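I'd been promising myself a trip to the Tierney air museum at Pundbridge ever since March, when a friend sent me their newsletter, and on 16th July I finally got in the car and drove the 359 miles. Was it worth it? Oh yes! They only open the restoration hangar a few times a year, and for anyone who likes Navy airplanes of the forties that's the part you want.

Darragh Kavanagh took our group through (20 of us, which is a squeeze once you're standing under a wing). The big project is a torpedo bomber that sat in a farmer's field for years, and the center section is in much better shape than I'd expected. The outer panels are another story. Darragh let us look right into the wing fold, and I could have stayed there all afternoon with a flashlight. He said they've got 5 of the original hinge fittings and are making the rest from drawings.

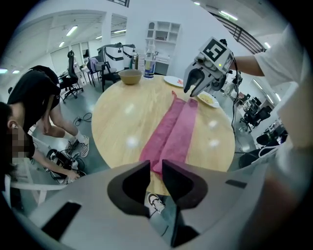

The engine is on a stand at the far end, minus three cylinders, and I got into a long chat with a retired mechanic about oil leaks. They all leaked, he said, and if one didn't you checked whether it had any oil in it.

After that we went on to the cockpit. You climb a little ladder and get a couple of minutes in the seat, and my goodness, the view forward is terrible! How anybody put one of these down on a carrier deck I don't know. The instrument panel is nearly complete apart from the altimeter, which they're still hunting for. 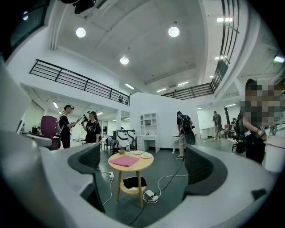
Small round table with the pink cloth, plates and wooden bowl.

Tickets were 8 dollars, parking included, and the gift shop has a decent shelf of used squadron histories (I came home with two). Wear sturdy shoes, and bring a sweater if you feel the cold. The next hangar day hasn't been announced yet, but I've put my name on the list.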